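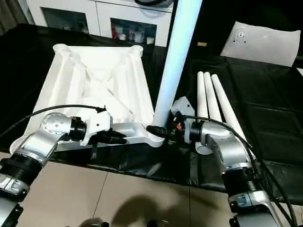 The Erninard frame and its legs on black cloth. Photo: Satus

Print | E-mail this release
Filed under: Home & Furniture, New Products
Shares: 20 | Comments: 5

Satus Opens Orders for the Erninard, a Small Stool That Goes Together Without Tools

KURUP, Sunday, December 10, 2023 — Hi, it's Yamuna Kandasamy at Satus, and I finally get to write the announcement I've been bugging everyone about. The Erninard is ready! Orders open today, and the first boxes go out in March.

If you haven't been following along, the Erninard is a little white plastic stool that ships in pieces. You get a square frame with a socket at each corner, a set of tapered legs, and a seat pad that goes on last. The legs push into the sockets and a quarter turn locks them. No screws, no hex key to lose in the carpet, and no bag of spare washers that lives in your kitchen drawer until you move house.

We started on this because of my mother's apartment. She has guests all the time and nowhere to keep chairs, so she wanted something she could pull apart after dinner and slide under the bed. The first version I brought her wobbled like crazy (sorry, Amma) and the legs were so tight she had to call a neighbor to get them out. Shobha Kandasamy redrew the sockets after that, and then redrew them again, and we spent 2 years getting a fit that holds firm and still lets go when you want it to. 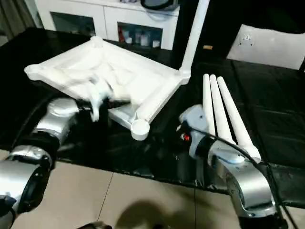 Starting with the frame is the way to go, by the way. Lay it on a table or the floor, put something soft underneath if you care about your tabletop, and keep the legs close by so you aren't reaching across the room for the next one. Push a leg in, turn it, then move to the next corner. Hold the frame steady while you turn — it's light, and it will happily spin around with you if you let it. Once all the legs are in, flip the whole thing over and press the seat pad down until it clicks.

People who tried it at our open day in Kurup kept asking if the legs have a left and a right. They don't! Any leg fits any corner, and if one gets chewed by a dog you can order a single replacement from us for $5.

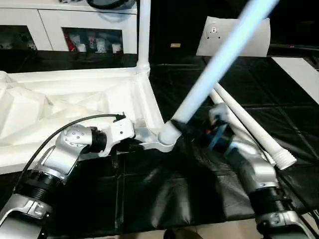
Hjalti Holst tried a stool at the open day and told us that he got the legs in faster than he could find the instructions, though he'd still like a carrying bag for the loose pieces. Fair point, and we're working on one. He also asked for a taller version for his workbench. I can't promise that yet, but Shobha has drawings.

The first run is 400 stools, sold through our own shop and at Esari, where Rajeshwari Rao is setting up a table so you can put one together before you buy. The instruction sheet is a single page, mostly drawings, and it will be up on our site for anyone who loses theirs.

For sample requests, store orders or questions about spare parts, please ask for Sudheer Pillai at the Satus office. For anything else about the Erninard, ask for me. I'm always glad to talk about stools.

Print | E-mail this release
Tags: stools, small spaces, no-tool assembly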